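Teaching two arms to fold, part four: the recovery set

I promised a post about the folding work back in August and then kept running more trials instead of writing, so thank you to everyone who nudged me (kindly!) from the Kasivport list.

The question this round was a narrow one. Our policy had learned from 258 demonstrations, nearly all of them clean, and when a grasp went a little wrong it had no idea what to do next. So we recorded 38 more that begin in a bad spot, a corner slipping or a sleeve doubled under, and trained again from the same starting weights. 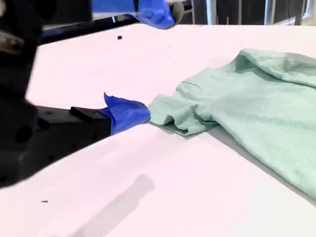 What changed in the grasping

More than I expected, and mostly in the handover, when both grippers have to agree on one bit of cloth. The old policy tended to let go with one side too early and then wander off.
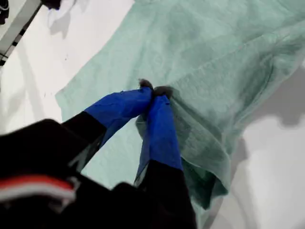 Handover is hard for a boring reason: each wrist camera mostly sees cloth. With the two fingertips nearly touching over one pinch of green, a small error on either side decides who ends up holding it. We now predict shorter chunks of motion near contact, an idea I borrowed from the Trernwood notes, and the arms hesitate less.

The overhead view helps too, though I was slow to admit it (I had argued for dropping it).

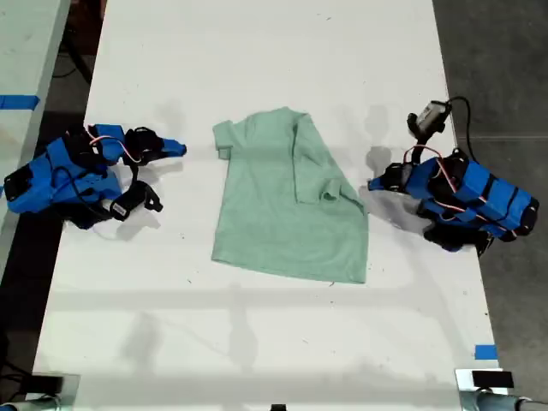
We also tried scoring each fold by the area of the outline alone. It's quick, and it's fooled by a messy bundle of the right size, so I went back to judging by hand with the Hubmann sheet.
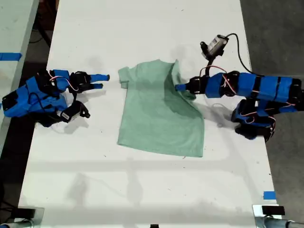
Sides are my next worry. Most of our recovery examples start on the same side of the garment, and I'd like to know how much the policy leans on that. A right arm closed on a raised fold while the left sleeve still sticks out flat is a state I want mirrored in the next set, along with more fabrics. Fisevard has offered us time on their training machines, so I may get to do it properly, with 1,000 demonstrations and both sides covered.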